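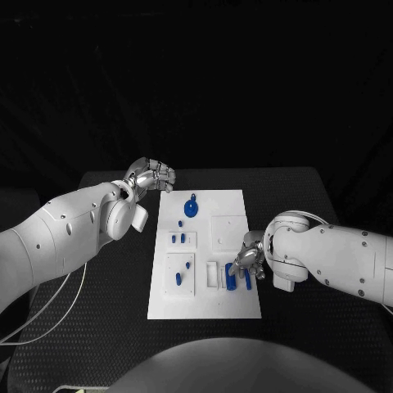 Assembly boards from the Furtado line

3/23/19

The bench at Walleven is two meters of black mat with a cloth hung behind it. The shop's fixture designer has built practice boards there for nine years, the last four of them for the Furtado series, which is sold to training rooms and test labs. We spoke with him between two print jobs.

His first subject was the base plate. "White, rectangular, long side running away from you. People ask for a square one. On a square plate the far corners are a reach, and the parts end up crowded at the front anyway."

Parts that move or come off are printed in blue, and the plate and most of the fixtures stay white. He described this as a working rule with a few exceptions. "If it's blue, you handle it. If it's white, leave it alone, unless the sheet says so. We tried gray for the fixtures and the edges were hard to find under the lamps."

The gear took the longest to settle. Early versions had a bore with too little clearance, and the part would sit at a slight tilt and bind. "You could feel it go on and think it was down. Then you turned it and it wasn't down." The current bore was fixed after 43 trial prints. The large cylinder needed far fewer, though its wall was made thicker after a customer in Ziltlow reported cracks.

Each fixture sits on its own sub-plate, fastened to the base from below. A worn station can be changed without scrapping the board. Walleven checks sample parts at 500 cycles and again at 1000, on and off, with the fit measured at both points. "The second number is the one I read. Most things look fine at 500."

He does not recommend smooth tabletops. A dropped part rolls on them, and the board creeps when pushed from one side. The mat on his own bench is dark and textured, and he has replaced it once. The black cloth is there to keep the background plain. "I want to look at the board. I don't want to look at my shelves."

Order 251, for Nillness, is next. It calls for the same base with two stations moved closer to the front edge. He had not yet decided whether the gear would stay where it is. "It's near the top now. They want it lower. I'll print it both ways and measure."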